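Stotodeo home notes
@stotodeo

1/ Tablecloth care, since three of you asked after the last thread. Ours is a printed holiday cloth and it stays on the dining table well past January.

2/ Printed cloths fail at the ink first. Scrubbing with anything abrasive dulls the dark reds before you notice wear anywhere else.

3/ Current towel is a Vorar microfiber, 257 gsm, 80/20 blend. Tried a heavier one last year. It held more water but dragged the cloth sideways with every pass.

4/ Fold in quarters. Wipe with one face, turn, wipe again. When all the faces are used, it goes in the wash - cold, no fabric softener. Softener coats the fibers and they stop picking up grease.

5/ Work from the back of the table to the front. Tissues, canister and jars get lifted one at a time and put back. Sliding them rucks the cloth.

6/ Towel folded, pink cloth flat:
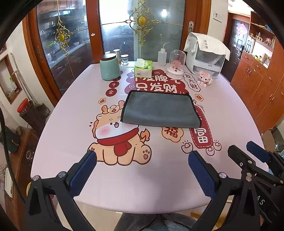

Dark gray towel on the dragon cloth, canister and tissues along the back.

7/ Sticky spots: one drop of dish soap in 19 oz of warm water. Dampen a corner of the towel, press, wait, lift. Do not rub the lettering.

8/ This towel is at 92 washes. The trim is still attached. Will post again when it goes.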